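Nerunora 机の上の小物の記録
README

概要

Nerunoraは、共用の机の上に置かれている小さい物についての記録集です。眼鏡、鉢植え、ペン、コップ、鍵、封筒など、毎日の生活の中で人が机に置き、使い、片付ける物を対象にしています。収録件数は1,451件で、それぞれの記録は、物の名前、机の上での位置、隣にある物、片付け先についての短い文章からできています。一部の記録には写真が付いています。

この文書では、記録の中身、名前の付け方、書き方の規則、分かっている問題について説明します。最初に「記録の単位」と「物の名前」の二つを読んでいただければ、ファイルを開いても迷わないと思います。

日本語版の文章はSaodah Krishnanが書きました。日本語は私の母語ではありませんので、不自然な表現がありましたら、どうぞ教えてください。

記録の単位

一件の記録は、一つの机の、ある時点での状態を表します。同じ机でも、物が動いたあとにもう一度書いた場合は、別の記録になります。机には番号ではなく名前が付いています。「窓側の長い机」「入口の丸い机」のような名前です。最初は番号を使いましたが、部屋の模様替えのあと、どの番号がどの机なのか分からなくなりました。古い番号は「旧番号」の欄に残してあります。

記録の対象になる机は、次の条件に合うものです。

複数の人が使う机であること。
引き出しの中は記録しません。机の面に置いてある物だけを書きます。
食事の途中の机は対象にしません。食事が終わって、食器だけが残っている机は対象になります。

物が一つしかない机も、物が何もない机も、記録として有効です。何もない場合は、物の欄に「なし」と書き、空欄にはしないでください。空欄は「まだ書いていない」という意味で使っています。

物の名前

名前の一覧はnames.csvにあります。30以上の名前があり、それぞれに短い説明が付いています。迷いやすいものだけ、ここに書いておきます。

眼鏡
度のある眼鏡も、読書用の眼鏡も、同じ「眼鏡」です。見ただけでは区別ができません。サングラスは「サングラス」として別にします。ケースに入っている場合は「眼鏡ケース」と書き、中身は書きません。つるが開いているか、畳んであるかは、「状態」の欄に書きます。

鉢植え
鉢に入った植物です。本物か人工のものかは、土に触るか、葉を近くで見ないと分からないことが多いので、名前は同じにしています。確認できた場合だけ、備考に「生」または「造花」と書いてください。花がない人工の葉についても「造花」を使います。少し変な言い方ですが、ほかに短い言葉を見つけることができませんでした。

紙類
封筒、印刷した紙、折った紙です。ノートは入りません。ノートは「ノート」です。

小物(不明)
何であるか分からない物に使います。推測で名前を付けるより、この名前を使うほうがよいです。あとで分かった人が直します。

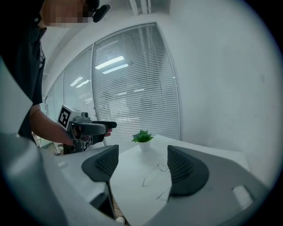
図1 白い机の上の鉢植えと、細い金属フレームの眼鏡。奥はブラインドの付いたガラスの仕切り。

細いフレームの眼鏡は、白い机の上で見落としやすい物です。初期の記録を読み直したとき、眼鏡の欄に抜けがあることが分かりました。濃い色のフレームの眼鏡はほとんど書いてあるのに、金属の細いフレームのものは、書いてあったり、なかったりしました。今は、机を見る人に、まず少し横から見て、次に上から見るようにお願いしています。

透明な定規、白い消しゴム、白い紙も同じです。机の色と近い物については、「見えにくい」の欄に印を付けてください。机の色は「机の色」の欄に、白、灰色、木の色、その他の中から一つを選んで書きます。

位置の書き方

位置は、座る人から見た方向で書きます。手前、中央、奥と、左、中、右の組み合わせです。例えば「奥・左」「中央・中」のようになります。どちら側からも座ることができる机では、部屋の入口に近い側を手前とします。この規則はPalesa Mabuzaが決めました。それより前の記録では、書いた人が立っていた側が手前になっています。直せるものは直しましたが、まだ残っています。「向き未確認」と書いてある記録では、手前と奥が反対かもしれません。

物と物の距離は測りません。隣にある物の名前だけを書いてください。「眼鏡、鉢植えの手前」のように、関係が分かる言葉を入れると、あとで読む人が助かります。大きい物から先に書く必要はありません。

物が重なっているときは、上の物を先に書き、下の物をあとに書きます。下の物が見えない場合、持ち上げて確認するかどうかは、その場の人に聞いてからにしてください。書類の上に置いてある物は、持ち上げません。

片付けの区分

それぞれの物には、片付けの区分が一つ付きます。

そのまま
机に置いておく物です。鉢植えはほとんどがこの区分です。水をやるときだけ動かし、終わったら元の位置に戻します。造花の場合は、ほこりを拭くときだけ動かします。

持ち主へ
眼鏡、鍵、財布など、誰かの物と思われるものです。動かす前に、近くの人に声をかけます。持ち主が見つからないときは、入口の棚の浅い箱に入れます。

棚へ
共用のペン、はさみ、テープなどです。

捨てる
使ったティッシュ、空の袋などです。迷ったときは「捨てる」を選ばないでください。

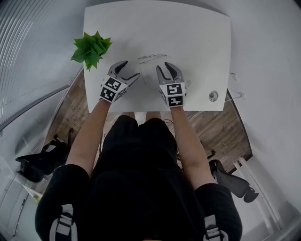
片付けの順番については、長く話し合いました。Agnes Toshの案では、壊れやすい物を先に机から出し、それから紙類、最後に残りの物を片付けます。Bhupendra Dwivediの案では、手前から奥へ進み、物の種類は考えません。二つの案を試しましたが、眼鏡のつるを紙の下で曲げてしまったことがあり、それからは前の案を標準にしています。ただし、物が少ない机では、どちらの順番でもかまいません。使った順番は「順番」の欄に、「種類」または「手前から」と書きます。

眼鏡を持つときは、レンズではなく、つるの付け根に近い部分を持ってください。開いたまま運んでもよいですが、置くときは必ずレンズを上にします。鉢植えは葉を持たないで、鉢を持ちます。

一つの机の片付けには、20分を上限としています。時間になっても終わらない場合は、そこで止めて、「途中」と書いてください。途中の記録も消さないで残します。どの物が最後まで残ったかを知りたい人がいるからです。

ファイルの構成

records.csv
記録の本体です。一行が一件です。

names.csv
物の名前と説明の一覧です。

tables.csv
机の名前、色、形、旧番号です。70台の机があります。

notes フォルダ
記録した人の自由なメモです。言語は統一していません。日本語、英語、マレー語のメモがあります。翻訳はしていません。

文字コードはすべてUTF-8です。区切りはコンマですが、日本語の文章の中の読点はそのまま残してあるので、検索のときに混ぜないように注意してください。

分かっている問題

「コップ」と「マグカップ」の区別が人によって違います。取っ手があればマグカップ、という規則を6月に決めましたが、その前の記録はまだ直していません。

Westerbergの部屋の記録には、机の色が「白」となっているのに、本当は薄い灰色の机が入っています。tables.csvのほうが正しいので、違いがあるときはそちらを見てください。

配線用の丸い穴のふたを、物として書いた記録と、机の一部として書かなかった記録があります。今の規則では、机の一部なので書きません。古い記録からは、見つけたときに消しています。

同じ鉢植えが違う机に移動した場合、前の記録とつなぐ方法がありません。備考に書いてある場合もありますが、探すのは難しいです。

使うときのお願い

物の持ち主を調べる目的で使わないでください。メモの中に人の名前を見つけた場合は、公開する前に知らせてください。名前を消した版と入れ替えます。

records.csvの行の順番には意味がありません。時間の順番が必要なときは、「続き」の欄を見てください。前の記録がある場合だけ、その記録の番号が入っています。

担当

記録の規則と位置の書き方:Palesa Mabuza
片付けの区分:Agnes Tosh、Bhupendra Dwivedi
机の一覧:Lesego Mabuza
日本語の文章と、この文書:Saodah Krishnan

名前を新しく追加したいときは、names.csvを直接変更する前に、Lesegoに連絡してください。同じ意味の名前がもうあるかどうかを確認してから、追加します。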